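Clemero 3 arrives on the desktop with offline sync

Feb 27, 2020

Clemero, the task and notes app that has built up such a loyal following on phones, is now out for Windows and Mac. Version 3 went live this morning, and after a few weeks with the test builds I can say it has been well worth the wait.

The big change is sync. Older versions needed a connection before they would let you move anything between lists, and anyone who works on trains will know how that felt. Version 3 keeps a full copy of your notes on each machine and sorts out the differences when you're back online. If the same note has been edited in two places, you get both versions side by side and pick the lines you want to keep. It's quick, too - my own library of 1,275 notes opened in the time it took to put my glasses on.

Meinir Hughes, who leads the desktop team at Ultaveo, told us the new sync engine was written from scratch. "We tried to bring the phone code across and it just fought us," she said. "A desktop user has four windows open and drags things between them all day. The old engine thought there would only ever be one." 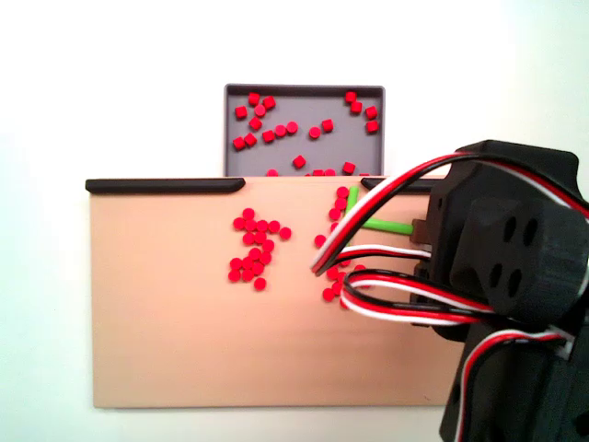 Tan board with black rails and a grey tray behind it.

Those windows are a treat to use. You can tear any list off into its own window, pin it above everything else, and Clemero will put it back in the same place after a restart. Keyboard shortcuts have had a proper going over as well, and every one of them can be changed. There are almost 80 in the default set (I have learned nine so far and feel very pleased with myself).

Search has been rebuilt using Yorath, the indexing library that Ultaveo released as open source last year. It now looks inside PDF attachments, copes well with Welsh and French accents, and lets you save a search as a list of its own. Wyn Price, who looks after Yorath, said the test group filed 2,161 reports between them and that the most requested fix, for searches that ignored hyphens, made it in with a couple of days to spare.

Some things haven't made the cut. There's no Linux version yet, printing is still basic, and shared lists are limited to 50 people. The calendar view, codenamed Grirnavmont, is switched off by default and can be found under Settings, then Early Features. It crashed on me twice when I dragged a repeating task across a month boundary, so take a backup first. Ultaveo hopes to turn it on for all users in May.

Existing subscribers get the desktop apps at no extra cost, using the same login as on the phone. New users can try everything for a month before paying. You'll need to update the phone app to the latest version before signing in on the desktop, or your tags won't carry over - I missed that line in the release notes and spent a cross half hour hunting for them.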